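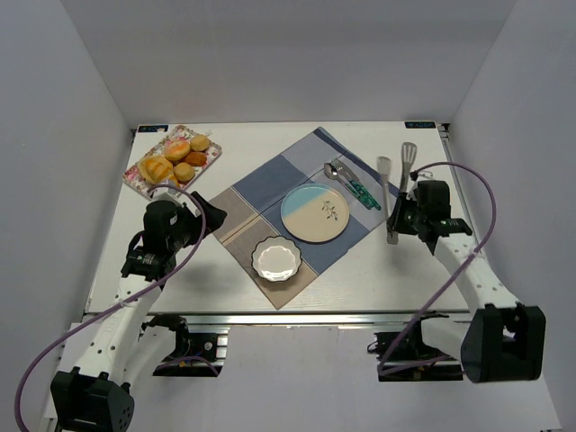
Diary > Season 2020-21 > Away matches

2021-03-20

Up at half six for the Zeltthorpe match. No supporters allowed in, of course, but the club had me down as matchday secretary so I was one of the few let through. Temperature taken at the gate, form signed, mask on. It still feels odd walking into a ground with the turnstiles chained.

Drove over on my own as we're not meant to share cars. The players came on two coaches, spaced out, which costs the club twice what it used to. Morven Rankin had the team sheet ready when I got there and I copied it out for the referee. Sibel Saraç in goal again, Bogdan Chiriac back at centre half after his ban. Montri Sriwong only on the bench, with a tight calf.

We lost 2-0. First goal was a corner that should have been cleared at the near post. The second was a penalty, and I thought it was a fair one, though our bench didn't. We had one decent chance before half-time, which Chiriac headed over.

The football isn't really what I want to write down though. In the second half, after the penalty, there was shouting from the bank behind the far goal. It's outside the ground, a public footpath with a hedge, and you can see over the top if you stand on the slope. There must have been around 20 people up there, mostly lads, some older. With no crowd noise every word carries. They had been on at our goalkeeper for a while, ordinary stuff, and then it changed to remarks about where the family comes from. I won't put them here. I heard it from the dugout side, so Saraç must have heard all of it.

Saraç went to the referee at the next stoppage. To be fair to the referee, he stopped the match straight away and called both managers over. He told them he had heard shouting but not the words. Heidrun Leitner, who was the safety officer for the home side, went round by the road to speak to them. By the time she got up there most had gone down the lane. We restarted after a few minutes and played out the rest. I can't say much about what happened in it, as I was writing down what I'd heard while it was fresh.

Afterwards there was a discussion in the corridor about whose business it is. Their chairman's line was that the path is council land and they weren't his supporters because he hadn't let any supporters in. Some of them had Zeltthorpe scarves on. Morven said that to him, quite calmly. He said anyone can buy a scarf. Leitner was better. She took my name and number, said she would put in her own report and didn't try to argue it away. She also said there had been complaints about that bank before Christmas and she had asked for a steward up there and been told it wasn't needed with the ground shut.

I spoke to Saraç by the coach. Not keen on a fuss, but wanted it reported. I said it would go in tonight whatever anyone else did. Chiriac had heard it as well and will write a statement, and so will Montri, who was warming up at that end.

Home just after six. Soup and toast. Did the league form first, which has a box for "incidents inside the stadium" and nothing for outside it, so I put it in there and wrote "from public footpath adjoining" next to it. Then a separate letter to the county, two sides. I kept opinions out of it and stuck to times, words and who was standing where. Rang Morven to read it over. She wanted the chairman's comment about the scarf added, and I put it in.

I've been doing this job long enough to remember when a thing like this would have had a shrug. There is at least a form now. What comes back is another matter. The last one we sent, two seasons ago, got a letter of thanks and a 40 pound fine for the other club, and the same man was stood in the same place the next time we went.

Return fixture is in April, at ours. Need to ask about the gap in the fence by the allotments before then. Also to do: expenses for the petrol, ring round for statements, kit to the wash, and find out whether Montri's calf needs a scan.

Bed at eleven.

Last updated: same evening, spelling corrected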